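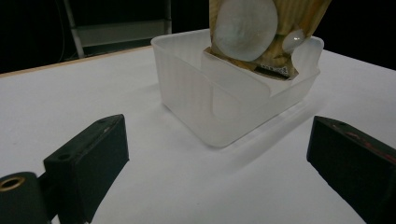 Section 4: Setting Up the Pantry Bins

This section covers washing, placing and filling the open bins supplied with the Titmont pantry system. Put up the shelf rails first (Section 3). If your shelves were painted or oiled during installation, let them cure for 72 hours before anything is stored on them.

Before you start

Clear a table or counter near the pantry. You will need dish soap, a soft cloth, a roll of labels and a pencil. A kitchen scale helps if you buy in bulk, but you can do without one.

Note: The bins have no lids. They are meant for food that stays in its own sealed package. Flour, sugar, loose rice and pet food go in the lidded canisters described in Section 5.

4.1 Washing the bins

1. Peel off any stickers. If glue stays behind, rub it with a little cooking oil and wipe it away.

2. Wash each bin by hand in warm water with dish soap. Do not use scouring pads or bleach.

3. Rinse, then turn the bin upside down on a towel until the inside is completely dry.

Caution: Do not put the bins in the dishwasher or the microwave. Heat can warp the walls, and a warped bin will not sit flat on the shelf.

4. Set the dry bin on a flat surface and press lightly on each corner. If it rocks, see "Bin does not sit level" in Section 9.

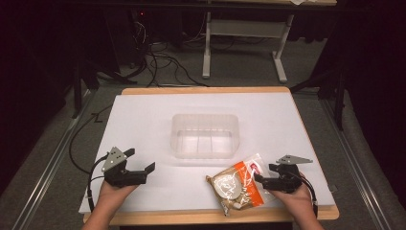 4.2 Sorting the packages

1. Take everything off the old shelves and check the dates. Throw out anything that is torn, swollen or sticky.

2. Make groups that match the way you cook. Soup mixes and bouillon go together, and so do tea and cocoa. Baking items such as yeast and gelatin usually earn a bin of their own.

3. Keep sharp-cornered boxes away from thin pouches. A box corner can wear a hole in a pouch over time.

4. If a carton holds small inner packets, decide now whether to keep the carton. Packets stored loose take up less room, but the cooking directions are often printed only on the outside. Cut out the panel with the directions and stand it at the back of the bin.

5. Write the use-by date on any packet that does not carry one. Use the pencil and a label. Ink can soak through paper packets. 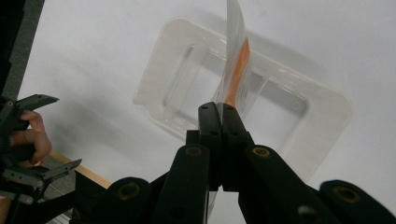 4.3 Filling the bins

1. Stand the packages upright, with the oldest date at the front. New purchases always go in behind.

2. Put tall, flat packages in first and lean the small ones against them.

3. Stop when you can still slide a hand in between the packages. An overfilled bin is hard to pull out and tips easily.

4. Limit bins on the top shelf to 1000 grams each. Heavier items belong at waist height or lower.

Caution: Do not stack one open bin on top of another.

4.4 Placing the bins on the shelf

1. Leave a finger's width between bins so that air can move.

2. Keep food away from the oven wall, the dishwasher vent and direct sun.

3. If you have a humidity gauge, check it after the first day. Readings above 60 percent mean the pantry needs more air -- leave the door open for a while or fit the vent panel (part 178, sold separately).

4. Label the shelf edge and leave the bin itself plain. You can then swap bins for washing without making new labels.

Note: Go through the bins every October, before holiday baking starts. Wipe the shelves while they are empty.

For the lidded canisters, continue to Section 5.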